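Restlow Community Garden Association
Minutes of the general meeting, 26 Mar 2023
Held in the supper room, Rustetham Hall

Present: Gudrun Meinecke (chair), Pieter Hoekstra (minutes), Orlando Bermúdez, Eun-seong Yang, Si-woo Ra, and plot holders as per the sign-in sheet.

Meeting opened at 10.05 am.

1. Previous minutes

Accepted with one correction. The tap that was leaking is the one at the Urnholm Road gate, and the minutes had it beside the compost bays. Moved Orlando, seconded Eun-seong. Carried.

2. Business arising

Tap at Urnholm Road gate: washer replaced by Orlando. Still drips if it is turned off too hard. A new tap body will be bought if it gets worse.

Bindweed on the back fence: the neighbour has agreed to let us dig on his side. Gudrun to arrange a morning with him. No spraying, as his hens use that strip.

Key register: three keys are still not accounted for. Anyone holding a key who does not have a plot is asked to hand it in. Locks will not be changed this year.

3. Plots

All 44 plots are let. The waiting list stands at 14 names. Two plot holders have been sent a second letter about weeds and have until the end of autumn to show some progress. Eun-seong asked whether a large plot could be halved when it comes up. General feeling was in favour, but the shape of the end plots makes it awkward because of the path. Eun-seong to draw something up and bring it to the next meeting.

Plot fees stay at $40 for the coming year.

4. Money

Balance at bank is $1160 after paying the water account. The insurance renewal is due in July and has not been received yet. Pieter asked that receipts be handed in within the month, with a name on the back. He has an envelope of receipts from the spring plant sale and does not know who to pay back for them.

5. Water

Usage was up on last summer. Si-woo walked the line and found the join near the shed was weeping into the gravel. It has been re-taped and will need digging up and doing properly over winter. Hand watering only until then, and sprinklers are not to be left running. Two were found going after dark in February.

Orlando would like a second tank beside the shed. There was a long discussion about the base. Orlando thinks crusher dust is enough, Pieter thinks a slab is needed. Orlando to get a price on both.

6. Compost

Bay one is ready to use. Please take from the front and leave a clear edge. Bay two is closed and should not be added to. Bay three is open. No citrus, no onions in quantity, no cooked food and no bags marked compostable, as these were still whole when bay one was turned.

The mulch delivery was later than promised and had a lot of palm frond through it. Gudrun has rung the supplier and been told the next load will be hardwood.

7. Seed library

Si-woo reported that the seed tins have been sorted and old packets thrown out. Broad beans, peas, silverbeet and three kinds of lettuce are in good supply. There are no carrots worth sowing. Members returning seed should write the year it was saved, as well as the name of the plant. Tomato seed must be properly dry before it goes in an envelope. Several lots went mouldy last year.

Eun-seong suggested a germination test on the brassicas before they are given out. Agreed. She will do it at home on paper towel and report back.

8. Autumn working bee

To be held after Easter, date to be set by email. Jobs are the shed gutter, the path edging along the top row, pruning the mulberry and cutting back the rosemary hedge, which is now catching people's sleeves at the gate. Bring gloves and your own secateurs. Tea and a sausage sizzle after, with a vegetarian option. Orlando to borrow the trailer for the green waste run.

9. General business

A member asked for the noticeboard to be cleared more often. Gudrun will take down anything more than two months old.

Dogs are to be kept on a lead inside the fence. This has been raised before.

There was a request for a shared wheelbarrow to replace the one with the split tray. Left until after the insurance is paid.

Thanks to Si-woo for the lemons.

Meeting closed at 11.40 am. Next meeting in July, same room.

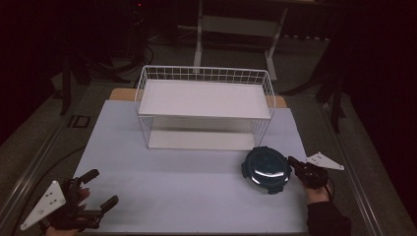 White wire rack, both pictures. 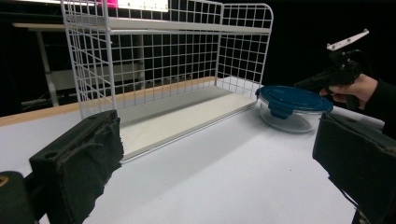
Question received after the meeting, added to the minutes at the chair's request:

Can a person on the waiting list help out at the garden before they have a plot?

People on the list are welcome at working bees and can use the seed library. They need to sign in at the shed so that they are covered by the insurance, and they can't be given a key until they have a plot. Helping out does not change a person's place on the list.

Minutes taken by Pieter Hoekstra. Corrections to him before the next meeting, please.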